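Sirninex Listener Support
Ticket: Chapter 43 skips to the end of the book, downloaded copy only
Status: Closed by customer
Product: Sirninex audiobook app, Android
Title affected: The Stilham Road (Tivmont Audio, unabridged)

Customer wrote:

I've read the help page on playback problems and I doubt any of it applies, so please don't send me back there. Chapter 43 of The Stilham Road starts fine. Nearly five minutes in, the narrator stops in the middle of a sentence and the app jumps to the closing credits. Then it marks the book as finished and asks me to rate it. I have not finished it. I don't know who was in the boathouse.

If I stream the same chapter over wifi, it plays all the way through. The trouble is only with the downloaded copy. I listen on a bus route with no signal for most of the way, which is why I download books in the first place.

Things I have tried: restarting the phone, deleting the book and downloading it again, turning off "trim silence," and playing at normal speed. I did the delete and download twice. Same sentence both times, same word even.

Support replied:

Thank you for contacting Sirninex. Interrupted downloads are the most common cause of skipped audio. Please make sure you have enough free storage and a stable connection, then delete the title and download it again. Clearing the app cache may also help.

Customer wrote:

I said I had already deleted it and downloaded it again. A bad connection that drops at the same word every time would be quite a coincidence. I have plenty of storage.

I cleared the cache anyway. It signed me out, wiped my bookmarks in two other books, and changed nothing about chapter 43. A warning about the bookmarks would have been nice. 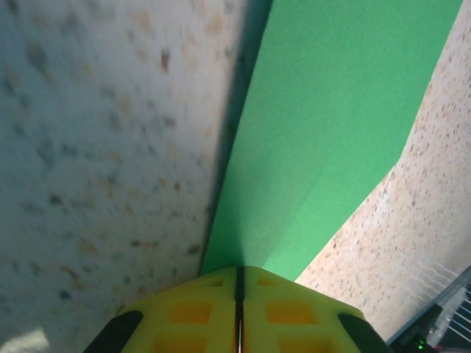

Lime-yellow gripper with a dark center seam and black pads on both sides.

Support replied:

We're sorry about the bookmarks. If you had sync turned on, they should come back within a few hours. Could you tell us the audio quality you use for downloads, and whether the app stores books on the phone or on a memory card?

Customer wrote:

Quality is set to High. Storage is the phone itself, no card. Sync was on. One book's bookmarks came back and the other's did not, so I wouldn't put "should" in that message.

Since you asked about quality, I switched it to Standard and downloaded the book one more time. Chapter 43 now plays to the end. I went back to High and it broke again at the same word. To me that looks like a bad file on your side, and I'd like someone to play the High version and listen to it. It takes five minutes.

Support replied:

Your ticket has been passed to our catalog team. As a workaround, please keep using Standard quality for this title.

Note from catalog team:

Played the High download of chapter 43 on a test phone. Cutoff confirmed. The file we package for offline use is shorter than the one we stream. Streaming files and download files are built separately, and the download build for this chapter ended early. The app reads a short file as the end of the book when it is the last chapter before the credits, so it marks the title finished. Other chapters checked by length against the Tivmont master. Chapter 4 is also short, but only by the silence at the end, so no words are lost. Both are being rebuilt. The "marked as finished" behavior has been reported to the app team as a separate bug.

Support replied:

The corrected file is live. Please remove the title from your device and download it again at High quality. Your position will be kept. We have also added one credit to your account.

Customer wrote:

The position was not kept. It put me at the start of chapter 4, which I suppose is somebody's idea of close. I found my place by hand.

Chapter 43 does play through now on High, with the phone in airplane mode. I tested it that way on purpose. The credit showed up too. The missing bookmarks, from The Zepeda Letters, are still missing, and I'll open another ticket if they aren't back by the end of March.

You can close this one.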